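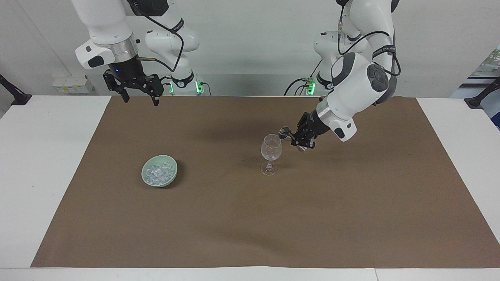

Household chores and robots: common questions

Can a robot do kitchen chores yet?
Some of them, slowly. Moving ice from a bowl to a glass with a spoon is a fair test of where things stand. A person does it without looking. A pair of arms has to hold the spoon at the right angle, keep the ice on it and stay clear of the rim.

Why are glasses hard?
Clear glass is difficult for cameras to judge, and a stemmed glass tips easily. We tell clients to start with mugs.

How often does it work?
It depends on the chore. In our Lorkside trials we logged 1,081 attempts at spooning and pouring, and 327 needed a person to step in. Folding towels did worse.

Do you need two arms?
For spooning, one will do. Jars, lids and bags usually take two.

Is shop-floor work any easier?
Usually, yes. Parts come in the same shape and arrive in the same place — a kitchen changes every hour. Yolandi Potgieter runs our shop-floor tests and can advise on sorting and packing jobs.

Can I buy one for my home?
Not from us. Valta works with test sites only, and we have no date for a home product.

Can I suggest a chore?
Yes. Write to Gijs De Smet at the Lorkside office. Tell us what the chore is, what objects it uses and how long it takes you by hand. The next list closes in November.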